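Garment notebook, May
Hamdale workroom + upstairs bedroom

Morning, 8:40. Sorting out the mending pile before the Drikinov bag goes back. Pile had spread onto the chair again. Everything out, shaken, pockets checked. Found a bus ticket and the missing bobbin case key. Key now on the hook by the iron, LEAVE IT THERE.

Tag 1356 is still the problem one. Lining replaced last month, hem fine, left side seam opening again at the same spot. Same thread both times (the Masson poly, the cheap cone). Tried a pull test on a scrap, snapped way too easy. Cone is old, maybe sat in the window too long. Moved it to the basting shelf, wrote BASTE ONLY on the core. Somebody please don't put it back on the machine.

Redo side seam with the good cotton-wrapped. Stitch length down to 2, reinforce the top with a bit of twill tape. Press open, then overcast by hand where the allowance is skinny.

10:15. Dark stuff is murder under the workroom lamp. Can't tell a fold from a seam. Took the black things upstairs and used the bed instead, paler background and window light, much easier on the eyes. Should of done that from the start. For anyone doing darks: put down a light sheet first, lint roll the sheet, THEN lay the piece out. Pink is fine. White glares in the afternoon.

Order that works for darks:
lay it flat, closures toward you
smooth from the middle outward, don't tug the edges
find the opening and look at the raw edges before anything else
chalk any fray with the yellow pencil, the white one rubs off
metal bits last, check they're stitched down tight
fold in thirds, tag pinned on the outside

Fray check. Tested on offcuts from the Hukine box: zigzag alone, zigzag + fray glue, narrow bias binding. Zigzag alone no good, started whiskering after a few rubs. Glue holds but dries stiff and goes shiny on black. Binding best by far but slow. Going with binding wherever it touches skin, glue nowhere on black. Grey fuzz on a black edge shows up from across the room so trim before binding, not after.

Cut 60 inches of bias off the black cotton remnant, should cover the small pieces. Joined on the diagonal, pressed, wound on a card. Card is in the tin w/ the elastic.

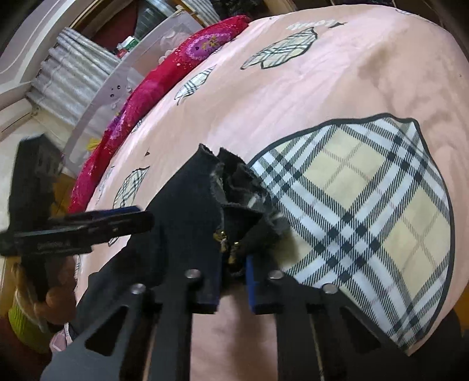

Metal bits on the darks: keep the gold with gold, don't mix in the brass-ish ones from the jar even if the size is right. They look ok in the jar and wrong on the cloth. If one is loose, resew with doubled thread, waxed, and knot on the inside. Do not use pliers to straighten anything, the finish chips. Ask first if something's bent.

Points and corners. Any that curl, steam from the back thru a cloth, press flat under the wooden clapper, leave till cool. No pulling on them to make them match. If still curling after 2 tries put a stitch inside and stop fussing.

11:50. Stopping for lunch. Still to do:
1356 side seam
binding on the darks
new needles, we are down to the last pack of 80s
strip the bed and wash the sheet, chalk on it
return slip for Drikinov, the form is in the blue folder not the drawer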